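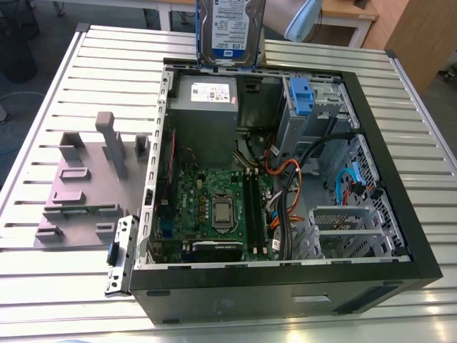 How many demonstrations should be collected for each task before training begins?
The project standard at Clorley is 200 accepted demonstrations per task, recorded by at least 2 operators.

Ingvild Kvam
Posted May 2, 2026
I would ask that the standard be reconsidered for the desktop computer tasks. Drive insertion and memory insertion are currently given the same figure, and in my view the memory task requires more. The Moncrieff site collected 2,000 for its connector work and has not regretted it.

R_Dahlgren
The Moncrieff figure includes rejected attempts and should not be compared with ours. I see no case for a higher total until the existing April recordings have been reviewed.

Ingvild Kvam
I accept the correction on the total. The point about memory modules stands – the starting position on the fixture has hardly varied between sessions.

marta.lindholm
Then the question is one of variety, and a larger number of near-identical recordings will not settle it. Operators should move the fixture and turn the case between attempts, and enter the change in the session log.

R_Dahlgren
Turning the case was ruled out in the Kandero procedure. It may be moved along the table only.

K. Myklebust
The procedure was amended in April. Turning is permitted, provided the cameras are not touched. Failed insertions are to be kept and labelled as such – several operators are still deleting them.

R_Dahlgren
Please could the amended version be posted in this section? The copy I hold does not contain that paragraph.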